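Search this site Enter keywords Go

Home News Programs Donate Supplies Contact

NEWS RELEASE
January

Bradley Supply Exchange Opens Marker and Cap Sorting Service to All Merrick Schools

MERRICK. The Bradley Supply Exchange announced this month that its marker and cap sorting service, previously limited to elementary schools on the east side of Merrick, is now open to every public and private school in the city. Schools may send in used whiteboard markers, felt-tip pens and loose caps at any point in the school year and will receive sorted, capped and tested markers in return.

The service is supported by a two-year grant from the Altimov Fund for Classroom Materials. Under the terms of the grant, the Exchange will provide sorting, storage and delivery at no charge to participating schools.

"Teachers have told us for years that a drawer full of markers is of little use when half of them have lost their caps," said Nikau Ellery, director of the Bradley Supply Exchange. "A marker left open overnight may be finished by morning. A cap costs almost nothing, but it is very hard for a school to buy one by itself."

The Exchange began accepting loose caps three years ago, after several schools asked whether they could send in caps from markers that had run dry. Until then, donated caps had been discarded with the empty barrels. The Exchange now keeps a standing stock of around 2,000 caps, stored by fit and by color, from which replacements are drawn as markers arrive. 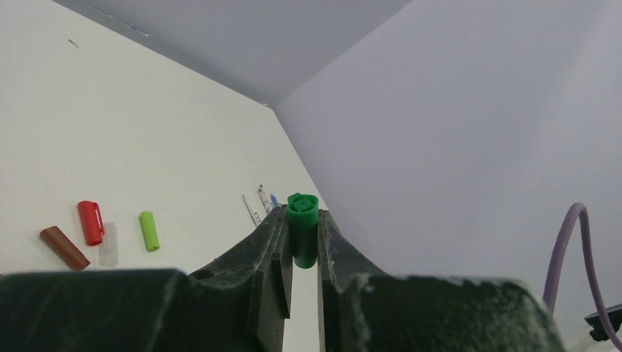 Sorting is carried out on white tabletops at the Exchange's building on Nullik Street. Caps are grouped first by fit and then by color. Clear caps, which carry no color information, are stored separately and are used only on request. Caps with a broken or missing clip are accepted, provided that they close firmly. Caps that are cracked at the rim are removed from stock.

The Exchange makes every effort to match the color of a cap to the color of the ink. Where no match is available, a cap of another color may be fitted so that the marker can be kept in use. Markers closed in this manner are packed in a separate bag labeled "mixed caps," and schools may decline them on the order form. In the past school year, 55 classrooms asked to receive mixed-cap bags, most of them for use in art rooms and after-school programs.

"We were surprised by the demand," Ellery said. "Many teachers write to say that their students simply test the marker on a scrap of paper and carry on. We do ask that mixed-cap markers be kept away from the permanent markers, for reasons any teacher will understand."

How the Service Works

Participating schools receive a collection box with a lid and two inner bags. The larger bag is for markers and the smaller bag is for loose caps. Boxes may be kept in the main office, the supply room or the library. When a box is full, the school notifies the Exchange by telephone or through the order form, and the box is collected on the next delivery route.

At the Nullik Street building, each marker is wiped, tested on a board and placed in one of three trays: ready for use, faint, or dry. Faint markers are stored flat and tested a second time before a decision is made. Dry markers are set aside, and any cap in good condition is removed and added to stock.

Whiteboard markers form the largest share of what schools send in, and they are handled at their own table. The Exchange asks that schools leave printed labels on the barrels. Printing in any language is helpful to the sorting staff, who use it to identify the maker and the size of cap required.
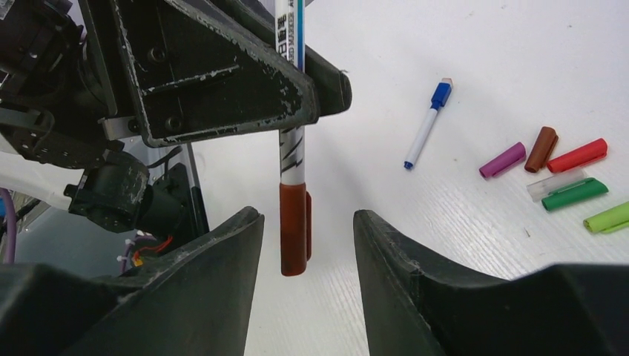

What Schools May Send

The following items are accepted in the collection boxes:

Whiteboard markers, with or without caps
Water-based felt-tip pens and markers
Highlighters
Loose caps of any color, including clear caps

The Exchange is not able to accept paint pens, ink refills, glue sticks or markers that have leaked. Schools with leaking markers should place them in a sealed bag and follow their usual disposal procedure. Crayons and colored pencils continue to be accepted at the Exchange's front counter but should not be placed in the marker boxes.

Delivery and Order Limits

Sorted markers are returned in packs of 4, with one color to a pack unless the school has chosen otherwise. Each school may order up to 80 packs per school year. Additional packs may be released in the spring if stock allows. Loose caps may be ordered by the bag, and schools are asked to enclose one sample marker with their first request so that the correct fit can be confirmed.

Deliveries are made during regular office hours. Schools that wish to collect their orders in person may do so at the side entrance on Nullik Street, where parking is available for short visits.

Enrollment

Schools already taking part in the service do not need to enroll again. Their existing boxes and account numbers remain valid. New schools should name one staff member as the contact for collections and should indicate the number of classrooms to be served. Enrollment forms are available at the front counter and through the Donate Supplies page.

"Our hope is that every classroom in Merrick will have working markers on the board tray and a place to put the caps that turn up under the desks," Ellery said. "We are grateful to the Altimov Fund, and to the school secretaries who have kept our boxes from being mistaken for recycling."

About the Bradley Supply Exchange

The Bradley Supply Exchange is a nonprofit organization that collects, sorts and redistributes classroom materials in Merrick and the surrounding townships. Its programs include the marker and cap service, a paper and binder exchange, and a lending shelf of classroom tools.

Media inquiries should be directed to the office of the director.

This site uses cookies to remember your preferences. By continuing to use this site you accept our cookie policy. Accept Settings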